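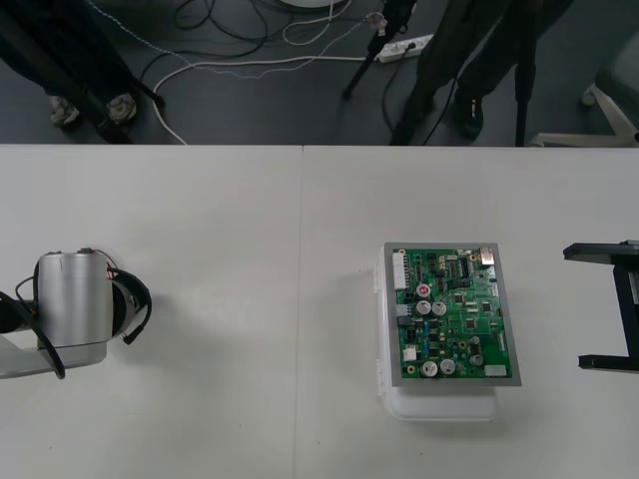 The control board on its metal plate, with the plastic box underneath

Support > Zamura pottery kilns > Control board > Open tickets
Print this ticket | E-mail this ticket

Ticket 211: display goes blank when the lid is closed
Opened by: Zoi Michailidis
Handled by: Tobias Brannigan

Zoi wrote:
Hello, and thank you for the quick call back this morning! As I told Nuanchan on the phone, our Zamura is the studio's only kiln and we have glaze work stacked up on every shelf, so I'm a bit anxious. The display comes on fine, we load the shelves, we close the lid, and then it goes blank. Sometimes it comes back if I lean on the side panel (I know, I know). It has done 26 firings since the last service in January. I've packed up the board and the round-connector harness and sent them both to you, with a note in the box and some biscuits.

Tobias wrote:
Hi Zoi, everything got to Milwood safely, biscuits included, and thank you for those. I set the board out on the white table and had a good long look at it before plugging anything in. I couldn't find any scorching, and the tall capacitors are all sitting straight with flat tops, so I was already leaning toward the wiring. I put our bench supply on it next and let it sit at the idle screen through lunch, and it never so much as flickered.

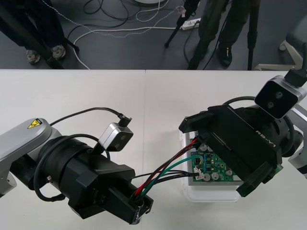 After that I went through the leads one at a time with the meter, wiggling each where it goes into its plug. The red one gave me a nice steady reading, and so did the green. One of the black ones jumped all over the place, up past 300 ohms and back to nothing if I bent it near the plug. I had Chepkoech try it as well, in case it was my hands, and she got the same. I'd say the crimp has worked loose and closing the lid tugs on it.

While I was at it I checked the harness with the round connector, end to end, and that one is fine. You'll get it back as it came.
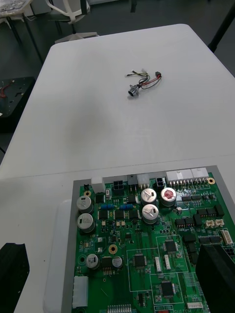 Round-connector harness and board, gray tray

Zoi wrote:
Oh, what a relief, I was dreading the price of a board. Can I fit the new lead set myself?

Tobias wrote:
You can. Switch off at the wall, take a picture of the old routing before you move anything, and leave a little slack by the hinge. The Jatenell lead set is on its way with your board. Please run it empty to 500 degrees first and let me know how the display behaves. I'll leave the ticket open until I hear.

Status: waiting for customer
Comments (4) | Shares (0)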